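关于洗护用品成分标签阅读方法的几点说明
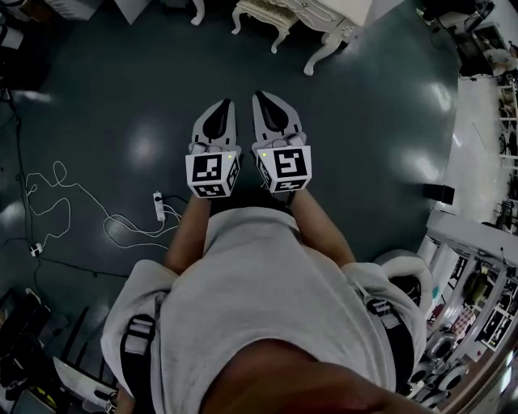
双手前伸，俯视拍摄。

2018年10月22日，星期一

本博客自开设以来，陆续收到读者来信，询问如何阅读护手霜、润肤乳等产品外包装上的成分表。鉴于相关问题较为集中，现将本人整理的意见统一说明如下，供各位读者参考。文中所述仅代表个人使用经验与资料阅读所得，不构成医疗建议。

一、关于成分的排列顺序

按照通行做法，成分表应依含量由高至低排列，含量较低的成分则可不分先后，列于末尾。因此，排在前列的成分基本决定了产品的质地与使用感受。以本人今年3月购入的Arkine护手霜为例，其成分表共列37项，首位为水，其后为甘油与矿脂，而包装正面着重宣传的洋甘菊提取物位于倒数第三项。上述情形在同类产品中较为常见，读者选购时应以背面成分表为准，正面宣传用语仅作参考。

二、关于“无香料”与“无香味”

两种表述含义不同，不宜混用。“无香料”一般指配方中未另行添加香精；“无香味”则指成品闻不出明显气味，其中仍可能使用遮盖原料气味的成分。Dellaria润肤乳的两个版本即分别采用了上述两种表述，外包装颜色相近，容易误购。对香精较为敏感的读者，建议逐项核对成分表中是否出现“香精”字样。另需注意，部分植物精油虽未以香精名义标注，同样带有气味，亦可能引起不适。

三、关于保质期与开封后使用期限

包装所印保质期通常指未开封状态下的期限。开封后的期限多以开盖小罐图形表示，图形内的数字为月数。Huerta面霜标注为9个月，本人习惯在罐底贴一小张标签，写明开封月份。广口罐装产品宜使用取用棒，用后擦净晾干，不建议以手指直接挖取。浴室温度与湿度变化较大，不宜作为长期存放场所。

四、关于试用方法

更换新产品之前，建议先在手臂内侧小面积涂抹，连续观察3天，如出现发红、刺痒等情况，应即停用并以清水洗净。症状持续者，应及时前往正规医疗机构皮肤科就诊，并携带产品外包装，以便医师查看成分。试用期间不宜同时更换其他洗护用品，以免难以判断原因。

五、关于价格与容量

不同品牌的包装规格差异较大，直接比较售价意义有限，宜折算为每毫升单价。Fistel身体乳的家庭装售价偏高，折算后却低于其便携装。不过家庭装用完一瓶约需254天，若仅供一人使用，需先核对开封后使用期限，再行决定是否购买。

六、关于来信

来信请注明产品全称、购买渠道及成分表全文，字迹或照片应清晰可辨。仅提供正面包装图片的，恕难答复。涉及处方药膏、儿童用药及孕期用药的问题，本博客一概不予讨论，请直接咨询医师或药师。

此前发布的关于防晒用品涂抹用量的文章，因部分表述不够严谨，现已撤下修订，完成后将重新发布。曾转载该文的读者，请以修订后的版本为准。下一篇拟讨论洁面产品中常见的表面活性剂，包括皂基与氨基酸类产品的区别，发布时间另行通知。

联系本站 | 版权所有，未经许可不得转载 | 返回顶部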